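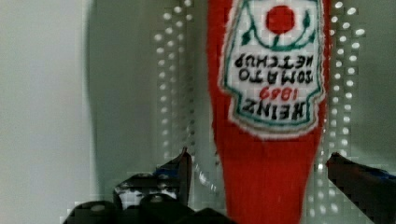
The sauce charge that ate Plarville

September 23, 2022

Sixteen pence. That was the extra on the till receipt at the Lerko burger bar on Foltberg Road, listed under "dips + sundries", and for most of the summer no one much noticed. Then a customer put the receipt online with a short, cross caption. By the next morning it had 3,527 comments and the branch had stopped answering its phone.

The charge itself isn't new. Lerko brought it in at three branches in the spring, the company says, to cut down on sachets going in the bin. First one free, pay after that. Fine. Except the Plarville tills were set to charge from the first one, and staff say they had been told to leave it alone until head office sent somebody out.

Nobody came. Or not for a while anyway.

I went in on a wet lunchtime. Queue to the door, which I hadn't expected given all the shouting. Two lads in front were arguing over whether to ask for mayo just to see what happened. (They got it. No charge.) The girl serving said they'd been giving it away since the post went up, easier than having the row 300 times a day. She didn't want her name in a magazine and I don't blame her.

Other places have been quick to enjoy themselves. Wickramasinghe, the chip shop over the road, has a board out saying SAUCE IS STILL FREE HERE, and under that in smaller letters, "so is vinegar". Takings are up, they tell me, mostly on curry sauce, wich they do in fact charge for.

Lerko's statement runs to four lines. It blames a "pricing set-up error", says refunds are availible with a receipt, and does not say sorry. Who keeps a burger receipt? The man behind me laughed out loud when I read it to him.

The charge stays at the other two branches. Plarville gets its free one back from next week, then it's sixteen pence like everywhere else. The original post is still up and people are still adding to it, mainly now about the size of the chips.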